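Tveit Adds Stackable Tableware Line for Staff Canteens

For release: September

Tveit, a supplier of tableware to workplace kitchens, has added the Grudel range of bowls, plates and flatware to its catalog. The range is meant for canteens that wash and restack their own dishes between sittings.

Grudel bowls hold 900 ml and weigh 215 g each. The foot ring is sized to sit inside the well of the matching plate, so that a bowl and plate can be carried as a pair. Bowls come in white. Plates come in 5 colors and are supplied with a darker or plain rim. All pieces are suited to standard dishwasher racks.

"Most of our orders are for replacement pieces," said Wulan Wijaya, product manager at Tveit. "Buyers asked for a bowl that would stack with the older plates. The well diameter is therefore unchanged."
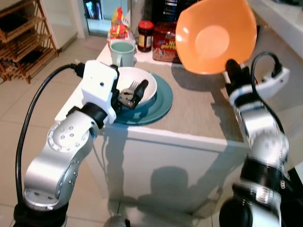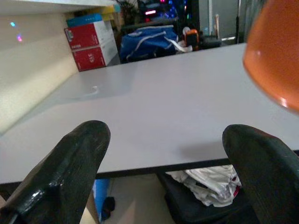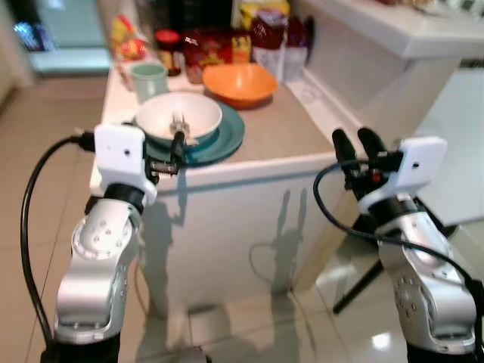 Flatware is sold separately in steel, with or without a black handle. Replacement handles are not offered.

Orders ship from the Zaltov warehouse within 2 working days. Mixed cartons are accepted, but each carton must hold one plate color only. Chipped or cracked pieces should be reported before the carton is unpacked further. The warranty covers glaze faults for 2 years and does not cover breakage in use.

Cudeo, the former entry-level range, stays on sale while stock lasts. Cudeo lids do not fit Grudel bowls.

Price lists and carton dimensions are available on request.

Press contact: Orysia Antoniuk, Tveit trade office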